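Restow parts drive, spring round

The Restow parts shelf is open again for drop-offs, Monday mornings at the Golell unit. We took in 310 desktop towers over the winter and 152 of them have been stripped so far, with the reusable parts sorted into the bins along the back wall. The rest are stacked by the loading door – please leave the aisle clear when you add to the pile. 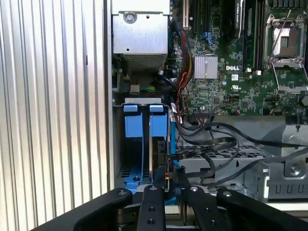 Drives come out first and go in the padded trays, labeled with the number from the case. Leave the caddy on the drive if it has one. The blue plastic ones, like the caddy in this Dell, go back into use as a set, and a drive without its caddy usually ends up in the spares box. Memory is next, then any expansion cards. Boards stay in the case until the drives have been logged.

Empty cases go to Vandex for scrap, with the next pickup in May. Screws can be tipped into the tub by the bench. We are still short of padded trays and anti-static bags, so bring any you have.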